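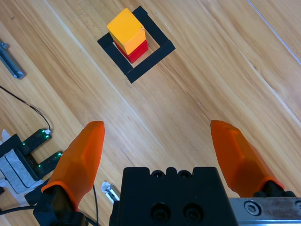 Work on the Hestley parcel consolidation study continued through the second reporting period, covering the drainage survey, the soil sampling and the first draft of the storage plan. Field access was restored in February after the county reopened the lower road, and the survey crew completed the remaining transects on the Kevbridge side. The storage plan now assumes two levels inside a single boundary, one directly on top of the other, in the manner of the yellow cube stacked on the red one inside the black square, with most of the enclosed ground left open for vehicle turning. The earlier layout placed both levels side by side and used up the turning area.

Drainage survey

A total of 45 transects have been walked and logged. Slope data for the northern section agree with the 1:5000 base map. The southern section does not agree, and the difference is largest along the old mill ditch. We have reissued the contour file and withdrawn the version sent with the first report. Any copy marked "draft A" should be discarded.

Two culverts under the access track are undersized for the design storm. Replacement costs are carried in the budget under site works. The Plostaveck outfall was inspected at low flow only. A second inspection at high flow is still required before the outfall can be signed off.

Soil sampling

The laboratory has returned 120 of the 200 samples submitted. The rest are delayed by an equipment fault at the laboratory, and revised dates have been requested in writing. Results to date show clay content rising toward the ditch, with no reading above the disposal threshold. Bearing capacity under the proposed storage footprint is adequate for two levels — a third level is not supported by the data and has been dropped from the plan.

Budget and schedule

Spending is within the approved amount for the period. The survey line is fully drawn. The sampling line is underspent due to the late results and we ask that the balance be carried forward. The Poirier hydraulic model has been licensed for one further term at the same rate.

The schedule has slipped by 3 weeks, all of it on sampling. The storage plan can proceed to review without the outstanding results, subject to a note on the affected grid squares.

Decisions requested

Approval to carry forward the sampling balance.
Confirmation that the outfall inspection may be charged to site works.
Comments on the storage plan draft, by reply to the project mailbox.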